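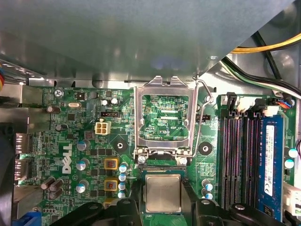

# Teaching the arm to seat a CPU: stuff people keep asking me

Last touched 9/7/22. I'm Emiliano Ibarra, I run the teleop bench at Stoddale, and I get the same emails over and over (which I like, keep them coming!), so I'm putting my answers in one place. If you want the install guide for the Jorivov software, it's in the docs folder. I won't repeat it.

### What is the robot supposed to learn?

One thing: put a desktop processor into an open socket. The lever and load plate are already up when an episode starts, and closing them is a separate task with its own folder. We work on old Dell boards left in their cases, because we want the arm to deal with a real case, with the power supply hanging over one side and cables in the way.

### Do you move the arm by hand or drive it remotely?

Both, and I go back and forth on which one I like. For the big move from the tray to the board I grab the arm and walk it over. For the last bit I switch to the remote handle, which scales my motion down by 6, so a clumsy human wrist turns into a pretty calm robot wrist. If I try to do that last bit by hand I end up leaning on the arm, and you can see it in the force plot every single time.

### How do you hold the chip?

By two opposite edges, flat, with the fingers closed just enough that it doesn't slide. Please don't pinch it by the corners! I did that for my whole first week and every chip went in crooked.

Go slow when you close. Our grip setting is 4 on the Dallow controller, but that's a number on our dial and it won't mean much on yours.

### What happens if you line it up wrong?

Back straight up, fix the angle, come down again. Don't scoot the chip sideways while it's touching the contacts. I keep those episodes, by the way. A recovery is useful to learn from, so long as the person recovering did it on purpose and didn't just wiggle until something clicked.
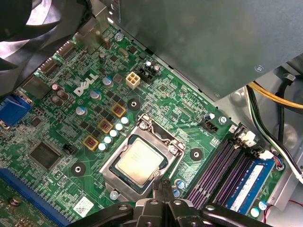 ### When does an episode end?

When the chip is down flat, the fingers are open, and the gripper has backed off clear of the socket. Then press the pedal. New people love to hit the pedal the second they let go, and then the model learns to let go and just hang there, which is a really annoying habit to train back out.

### How many demos do I need?

Depends what you want out of it. Our first policy that I'd show to a visitor was trained on 70 demos, all mine, all with the case in the same spot. It fell apart when I turned the case a little. We're at 2,183 now, with the case rotated and shoved around between episodes, and it copes a lot better. So I'd say get a small batch, train something bad, look at where it goes wrong, and record more of *that*.

### Can I use just the wrist camera?

You can, sure. The wrist view is great close in, but the fingers cover a lot right when you want to see the near edge of the socket. Benedetti makes the side camera mount we use and I'd add one if you can. If you're stuck with only the wrist, tilt your approach a bit and straighten up late.

### Does the remote lag matter?

For the big moves, no. For the last bit, yes, a ton. If you notice yourself doing move, wait, move, wait, then stop recording and sort out your network first. The robot will copy the waiting too.

### Should the board be powered?

NO. Unplug the case at the wall before you put an arm in it. Wear the strap as well, even if you're sitting at the remote handle, as you'll be reaching in to reset between episodes.

### My arm shakes when it gets near the socket. Is it broken?

Probably not. Check the scaling first, then check how you're sitting. I had a shake for two days in September and it was my chair (elbow on the armrest, armrest loose). If neither of those helps, send me one raw episode, the full log and no edits please, and I'll take a look.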